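Plivarex Gripper Kit for Bench Arms
Part no. 3085
Home / Kits / Grippers

Price: $179
In stock. Ships from the Hebden shop.

The Plivarex kit is a metal gripper for small hobby arms. It is sold to people building an arm at home or in a shared workshop, and it goes together with hand tools. The arm is not included.

What you get
Gripper body and side plates
Finger pair
Mounting bracket for the Solton arm
Screws, washers and one hex key
Printed wiring sheet

What you need
A Solton arm or one with the same bolt pattern
A servo (the Nusta 10 fits without changes)
A small Phillips screwdriver
Thread lock, the removable kind

Assembly
Lay out the plates before you start and check them against the wiring sheet. Fit the servo first and leave its screws a half turn loose. Set the fingers, close them by hand, then tighten everything. Run the cable along the outside of the bracket and leave enough slack for the wrist to turn all the way both ways. Most builders finish in one evening.

Working on a kitchen counter
A lot of our customers do not have a bench for the arm, and a counter works fine. Clamp the base to something that will not slide. Set the lowest travel height in your software before the first run, and start at low speed.
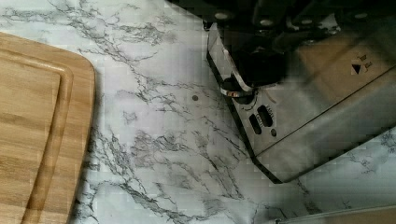
Stone and tile tops can be slightly uneven, so measure the height at each corner of the work area and use the highest reading. Add a little clearance on top of that. If the fingers rub, stop the arm and raise the limit before trying again.

Spare parts
Finger pair, part no. 2306
Screw pack and brackets are sold on the spares page.

Returns
Unbuilt kits can be sent back in the original box. Kits with thread lock applied cannot be returned.

Page updated 14 December 2024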